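About Fornov

Fornov advises schools, colleges and small firms on the purchase of robotic equipment. We do not manufacture or sell robots, and we accept no commission from those who do. Our work begins when an organisation has decided that it would like a robot arm and ends when the equipment has been paid for, installed and entered in next year's maintenance budget.

The company was founded by Sarmīte Ķēniņš, who remains its director, and has its offices and test kitchen in Hirkberg.
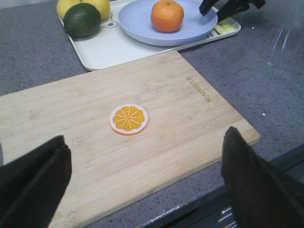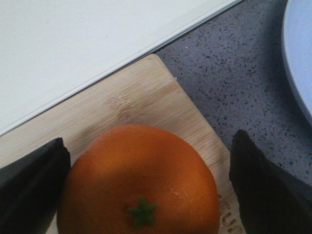
The test kitchen, Hirkberg. Citrus and a cutting board.

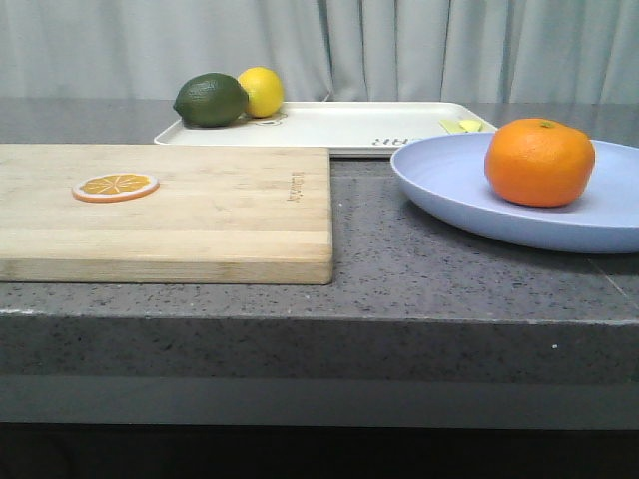
Should a first-time buyer purchase the arm and the gripper from the same supplier?

In most cases we recommend it for the first purchase. A single supplier means one warranty, one service contract and one telephone number when something stops working. Buyers with their own technical staff may save money by purchasing the two separately, and we will cost both arrangements on request.

How we work

Every engagement opens with a planning meeting, normally held at the client's own premises. We ask to see the room, the power supply and the route by which a crate would reach the door. Our adviser then prepares a written equipment plan covering the arm, the gripper, the mounting, the cameras, the computer and the spare parts, with a price against each line and a note of how long each quotation remains valid.

Plans are written in everyday language so that they may be put before governors or a finance office without further explanation. Where a cheaper item will serve, the plan says so. We have on several occasions advised a client to wait a year, and we continue to regard this as a proper result of a planning exercise.

Running costs are set out separately from the purchase price. Gripper fingers wear out, cables fail and software licences fall due at awkward points in the financial year. A plan which omits these items is of little use to the person who must sign for them in the second year — and it is generally in the second year that we are asked to look at plans prepared elsewhere.

The test kitchen

Household tasks now make up a large part of the enquiries we receive, chiefly from colleges teaching care, catering and engineering. The test kitchen allows prospective buyers to watch equipment at work on an ordinary counter before any order is placed. Visits are by appointment and last up to 2 hours. Clients are welcome to bring their own objects, provided these are listed on the booking form.

Our people

Sarmīte Ķēniņš is responsible for all equipment plans and reads each one before it is issued. Ju-won Seo manages the test kitchen and conducts site surveys. Enquiries concerning existing service contracts are handled by our second office, at Restow, which also keeps the archive of supplier quotations.

Fees

The planning meeting and site survey are charged at a fixed fee of £600. Schools and colleges pay £400. The fee includes one revision of the written plan following the client's comments; any further revision is quoted in advance. Travel is charged at cost. Clients whose budgets are set in the autumn are advised to contact us well before October, when the survey diary is usually full.

The Chin Scheme

Under the Chin Scheme, a school which has completed an equipment plan may hire a bench-mounted arm from us for one term before committing to a purchase. Hire charges are not deducted from the later purchase, as we are not the seller. The school is asked to name a responsible member of staff and to keep a simple log of use, faults and time lost. The log is reviewed with the school at the end of the term and the equipment plan amended where necessary.

Insurance for the hire period must be arranged by the school. A copy of the certificate should reach the Restow office before delivery.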